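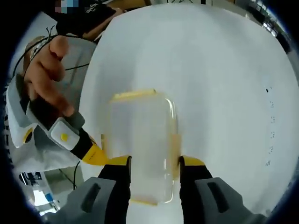
Replacing a phone battery at home: notes after one year with the Vatine 3000

Posted 12 July 2020

Readers of this site will recall that I purchased the Vatine 3000 last May as a replacement for an ageing Okafor handset. It was bought outright, without a plan, and it has been used every day since for calls, messages, maps and a modest amount of reading. The following notes concern the battery, which was the subject of most of the correspondence I received after my first post.

When new, the phone would finish an ordinary day with close to half its charge remaining. By the end of summer that margin had become noticeably smaller, and in recent weeks the phone has been asking for the charger before dinner. The settings menu offers a battery health page, but it reports only "Good" or "Service", and mine continued to say "Good" throughout. I would encourage the manufacturer to publish a proper figure in a future update.

I considered three courses of action. The first was to return the phone to Vatine, whose service centre quoted a turnaround of 14 business days, not including postage. The second was a local repairer, who was courteous but did not stock the part. The third was to order a battery and fit it myself, and this was the course I chose. The part came from Brurkasia, an online seller I have used before for cables and screen protectors. It arrived in a padded envelope with two adhesive strips and no instructions.

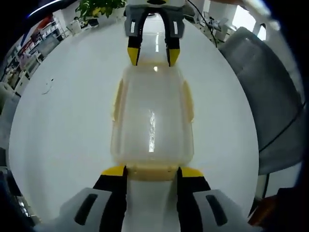

Clear plastic container with yellow edging.

The back cover of the 3000 is held by clips and a narrow line of adhesive. It may be lifted with gentle heat and a thin plastic pick, starting at the corner beside the charging port. Metal tools should be avoided. Beneath the cover there are nine screws of two different lengths, and it is essential that they go back where they came from. I drew the layout on a sheet of paper and taped each screw in its place as it came out. One of the longer screws, if driven into the wrong hole, can damage the board underneath.

The battery connector must be released before anything else is touched. The old battery is then drawn out by its pull tabs. The left tab on mine tore at once, and the remainder of that strip had to be worked loose with dental floss, a method suggested by Edin Leka in the comments under my earlier post. I am grateful to him for it. No battery should be bent or levered with force, and any reader who is uneasy at this stage is advised to stop and seek a qualified technician.

Fitting the new part took very little time by comparison. The phone started normally and asked for the date to be confirmed. I charged it to full, let it run down to a low level, and charged it to full again before forming any opinion.

Results to date are satisfactory. The phone now lasts until bedtime with charge to spare, and the back of the case stays cool during long calls. The cover does not sit quite as flush as it did along the lower edge, and I no longer regard the phone as having any resistance to water. The old battery has been taken to the collection point at the council library.

Gudrun Weidemann has written to ask whether the same part fits the Boner handset sold under a similar model number. It does not. The connector is on the opposite side and the cell is slightly wider. Owners of that model should check the code printed on the battery label before placing an order.

Comments remain open below - please include your model number with any question about parts.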